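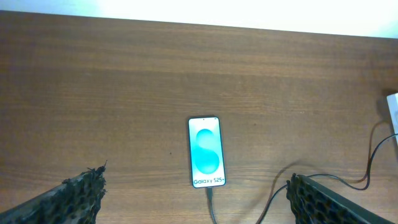 Inicio | Reseñas | Pinzas | Brazos | Cámaras | Foro

Dos pinzas y un móvil enchufado: mi semana con la Trascombe y la Bivley

Llevaba meses queriendo comparar estas dos y por fin me he puesto (¡ya era hora!). La Trascombe viene con dedos forrados de una almohadilla oscura llena de agujeritos, tipo panal, y la Bivley con silicona lisa de toda la vida. Mismo brazo, misma cámara de muñeca, misma mesa de madera.

El reto era desenchufar un teléfono. Parece una tontería hasta que lo intentas: el cable de carga sale por abajo, justo entre los dos dedos, y a la derecha tengo otros cables haciendo curvas que la pinza se quiere llevar por delante cada dos por tres. Un Galaxy S25+ con la pantalla encendida, además, es un buen examen para la cámara, con ese turquesa tan chillón sobre el marrón.

Hice 20 intentos con cada una. La Trascombe falló 3 y la Bivley, bastantes más, casi siempre porque el conector se le escurría. El panal agarra de maravilla, eso sí, los bordes se deshilachan y las puntas acaban hechas unos zorros. Ecaterina Sandu, que usa la misma en su taller, les pone un punto de pegamento y dice que le aguantan el doble. Yo todavía no me he atrevido.

Lo que menos me gustó: la cámara. Con la pared blanca del fondo tan iluminada, se quema toda la parte de arriba y hay que bajar la exposición a mano desde el controlador Dobos, en un menú escondidísimo. ¿Tanto costaba poner un botón?

Me quedo con la Trascombe para cables y conectores. La Bivley la guardo para vasos y cosas lisas, que ahí va muy fina. En marzo quiero repetir la prueba con los dedos de repuesto.

Entradas relacionadas
- Controlador Dobos: primeras impresiones
- Skostico, el brazo barato que vibra demasiado
- Cómo cambiar las almohadillas sin arrancar el sensor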